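**Ticket:** Loop click and ambience dropout, Skimetti town drive level
**Product:** Stellau ambience pack, OGG and WAV sets
**Opened by:** Mitali Uddin
**Assigned to:** Tiago Falcão
**Priority:** Medium
**Status:** Closed, fix in next pack build

### Report (Mitali Uddin)

We are using the Stellau pack in Skimetti, a driving game built on the Prunance engine. Two separate problems, reported together as they show up in the same level.

1. An audible click at the loop point of `town_day_bed`. It is there in the OGG version. Not sure yet about the WAV.
2. The bed drops out completely when the music switches from the cruise track to the chase track. It comes back after the next loop boundary, so the silence can last for most of the length of the file.

Settings at time of report:

- Prunance audio module, streaming on
- Project sample rate 48 kHz
- Ambience bus at -9 dB, music bus at 0 dB
- Loop mode: whole file
- Output: stereo, no spatial processing on the bed

The level is a residential through road. Not sure whether the day bed is the right file for it or whether we should be on `suburb_day_bed`.
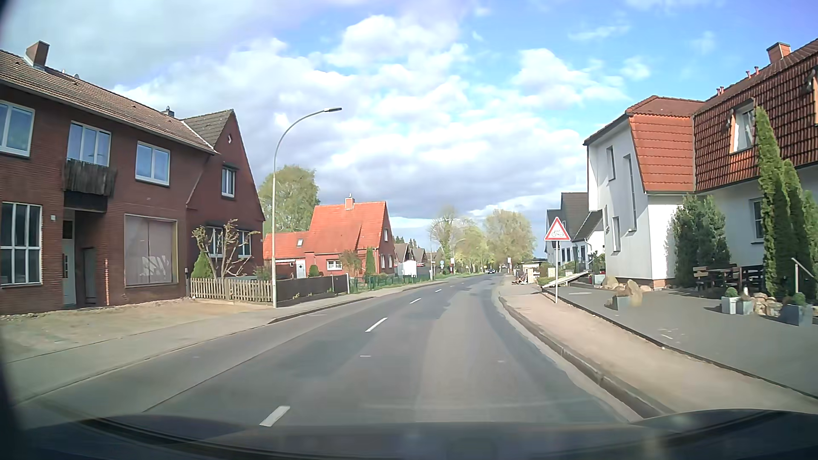
*Reference for town drive level: two-lane road, brick houses on the left.*

Steps to reproduce the click:

1. Load the level with music muted.
2. Leave the engine sound off.
3. Let the bed run past its end.
4. Listen on headphones. It is hard to hear on laptop speakers.

Steps to reproduce the dropout:

1. Load the level with music on.
2. Trigger the chase state at any point in the bed except the first few seconds.
3. Ambience goes silent. Bus meter shows no signal.

### Reply (Tiago Falcão)

Thanks. Treating these as separate faults.

On the choice of file: either bed will work. `town_day_bed` has more low traffic rumble and `suburb_day_bed` has more birds and wind. If your engine sound is heavy below 200 Hz, use the suburb file, or high-pass the town file. They are the same length and can be crossfaded.

For the click, please check the following and post results:

- Same test with the WAV file
- Same test with streaming off
- Import sample rate shown in the Prunance asset panel for both files

The pack is delivered at 44.1 kHz. If the importer resamples to 48 kHz, the loop end can land between samples and the last block gets padded. That would give you a short gap which sounds like a click.

For the dropout, send the voice limits for the ambience and music buses and the priority value on each.

### Test results (Mitali Uddin)

| Test | File | Streaming | Import rate | Click |
|---|---|---|---|---|
| A | OGG | On | 48 kHz | Yes |
| B | OGG | Off | 48 kHz | Yes, quieter |
| C | WAV | On | 48 kHz | No |
| D | WAV | Off | 48 kHz | No |
| E | OGG | Off | 44.1 kHz | Yes, quieter |

Resampling does not look like the cause. Test E has no resampling on import and still clicks.

Bus settings: ambience has a limit of two voices, priority low. Music has a limit of three, priority high. Global streaming limit is also three. I had not noticed that one before, as it is under project settings and not on the bus.

### Reply (Tiago Falcão)

The global streaming limit explains the dropout. During the switch, the cruise track is fading out, the chase track is fading in and the transition stinger plays over both. All of these are streamed, so music takes every slot and the low-priority bed is stopped. The engine only tries to restart a looping voice at its next loop boundary, which matches the long silence you describe.

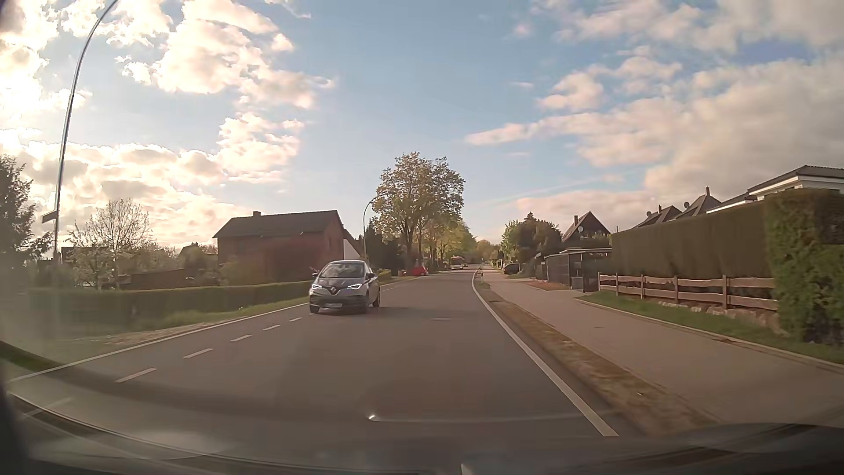 Options, in the order I would try them:

1. Set the stinger to load into memory. It is a short file and has no reason to stream. This frees a slot.
2. Raise the global streaming limit by one.
3. Raise the ambience priority to match music. I would leave this until last. It can cause the stinger to be dropped.

On the click: I opened the OGG in an editor and compared it to the WAV master. The OGG has extra silent samples at the end. The encoder added them and the end-of-stream marker was not trimmed. The importer plays the file exactly as marked, so this is a fault in our export and not in Prunance. It affects all the OGG beds in the pack. The music tracks were exported in a different batch and loop cleanly.

Workaround until the new build: use the WAV beds, or set loop mode to "markers" and enter the start and end sample from the WAV. The values are in `loop_points.csv` in the pack root. Note that they are given at 44.1 kHz. At 48 kHz, multiply by 48000/44100 and round down.

### Follow-up (Mitali Uddin)

Applied option 1 only. Chase state triggered repeatedly from different points in the bed and no dropout. The streaming monitor now peaks at three during the switch with the bed included.

Switched to the WAV bed for the click. No click on headphones. Build size went up, which is acceptable on desktop but not on the handheld target, so we still need the corrected OGG files.

One more item. The CSV has no row for `suburb_day_bed`. Is that file meant to loop at full length?

### Reply (Tiago Falcão)

Yes, start at 0 and end at the last sample of the WAV. The row was left out by mistake. It will be added.

Corrected OGG beds are exported and in check with Miah, who handle our mastering. File names are unchanged, so you can overwrite in place. Clear the Prunance import cache after copying, or the old version will keep playing.

### Log

- Dropout: configuration. Stinger moved from stream to memory. Confirmed by customer.
- Click: pack fault. Padding at end of OGG beds. Re-exported.
- CSV: missing row for `suburb_day_bed`. Added.
- Docs: note on streaming limits to be added to the setup page, with the stinger settings.
- Customer to reopen if the click is still present in the new OGG files on the handheld build.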